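Zesoment Members' Bulletin
Materials and Rooms
07/07/2024

Covers, drapes and sheeting: revised handling notes

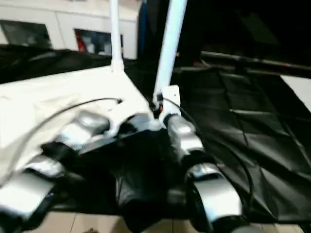 White fabric on the left, black cloth in the middle, black plastic sheet on the right.

The handling notes for soft coverings have been revised and replace the version in the front pocket of the room binder. The old version treated every covering as a dust cover and gave one folding method for all of them. The stock now falls into white fabric, black fabric and black plastic sheet, and the three do not fold, clean or store alike. A short version of the text follows. The full notes, with the inventory table, are kept in the Bellini room and can be read there during normal hours.

White fabric

White fabric is used as a drape over work surfaces and as a bright ground for photographing small parts. It is laid without tension. Soft wrinkles are acceptable in drape use and should be left alone. For photography the wrinkles are steamed out on the lowest setting, from the reverse side, with the cloth hanging.

Where a pole or stand comes down on the cloth, the cloth is set first and the pole second. Dragging a pole across laid fabric pulls the weave out of line, and the distortion does not wash out. If the pole has to move, lift it clear and put it down again in the new position. Check the foot of the pole for grit beforehand. Most of the gray marks reported on the white stock in the past year were ring-shaped and matched the foot of a stand.

White fabric is washed separately, without softener. Softener leaves a film that picks up dust within days of the cloth going back into use. Line drying is preferred. Pieces that come back with a stain should be tagged at the corner with a safety pin and put in the gray tub, unfolded.

Black fabric

Black fabric is used to screen light and to cover reflective items. It shows lint, chalk and every thread shed by the white stock, so the two are never stored in contact. The working order is black last down, first up. When a table carries both, the black piece is lifted off and folded before the white is touched.

The recommended lift is from the middle of the piece. Take hold near the center, let the rest hang, and carry it clear of the surface before shaking it. A lift from one corner sweeps the opposite edge across whatever is on the table. Large pieces sag considerably when held this way and need a clear path to the folding area. Folding is done lengthwise first, then in thirds, with the hem to the outside so that the size label can be read on the shelf.

Do not use tape on black fabric. The Skedik cloth clips are the approved fastener and are stored in the drawer under the cutting mat. Five were missing at the last check. Members who have clips at home are asked to bring them back before September.

Black plastic sheet

Plastic sheet is for wet work, adhesives and paint. It is supplied folded and keeps its fold lines for a long time. The lines are straight and shallow and cause no trouble under buckets or trays. They do matter under cut paper and thin veneer, where the ridge is enough to lift an edge. For that kind of work turn the sheet over so the ridges become valleys, or use the rolled stock, which has no fold lines at all.

Glossy sheet also slides. On a smooth tabletop it should be clamped or weighted at the corners before anything is placed on it. It should not be laid over white fabric in order to protect it; the pair shifts as a unit and the protection is lost at the edges, where it is needed most.

Sheets are wiped down with water and a little dish soap, dried flat and refolded along the existing lines. Refolding along new lines produces a second grid of creases, and the sheet then never lies flat. A sheet with a cut or puncture longer than a thumbnail is moved to floor use and marked with a strip of yellow tape.

Cables and brackets

The old notes did not mention cables. They now do. A cable crossing a draped surface has to lie on top of the cloth, where it can be seen. Cables routed under fabric were involved in most of the snags in the incident book. Thin black cable is easy to see on white fabric and very hard to see on black fabric or black sheet, and the route should be chosen with that in mind. Where there is no choice, mark the crossing with a strip of white tape on the cable itself.

Leave a loose loop of cable near any bracket so that moving the arm or pole does not pull on the connection. The loop should hang clear of the cloth. Brackets with sharp corners are to be covered with a felt pad before fabric is draped near them. Pads are in the same drawer as the clips.

Stock and costs

Booker Abernathy completed the stock check in the storage room. The usable stock stands at 19 pieces of white fabric and 11 of black. Plastic sheet is treated as a consumable and was left out of the count. Spending on coverings for the last budget year came to $1,717, most of it on replacing white fabric that had been washed together with black. The figure includes delivery charges and the steamer.

Two suppliers were compared for the next order of black fabric. Gusiton offers a heavier weave that blocks light better in a single layer but is slow to dry and awkward to fold alone. The current cloth is lighter and has to be doubled against direct sun. A sample of the heavier weave is pinned beside the storage room door. Members who screen the window bays regularly are asked to try it and write their comments on the sheet next to it. Useful comments would cover drying time after washing, lint pickup and whether the standard clips hold it. The clips open wide enough for a single layer; a doubled hem has not been tested.

Storage

Shelf positions have changed as follows. White fabric is now on the upper shelf in the clear bins. Black fabric is on the middle shelf in closed bins — please keep the lids on. Folded plastic sheet stands upright in the crate by the door, and the rolled stock hangs on the rail behind it. Nothing damp goes on any shelf. Damp pieces go over the drying rack, one layer deep, with a note giving the name of the person who will put them away.

Corrections to the inventory table should be written in pencil on the copy in the binder and initialed. The next stock check will use the penciled copy as its starting point.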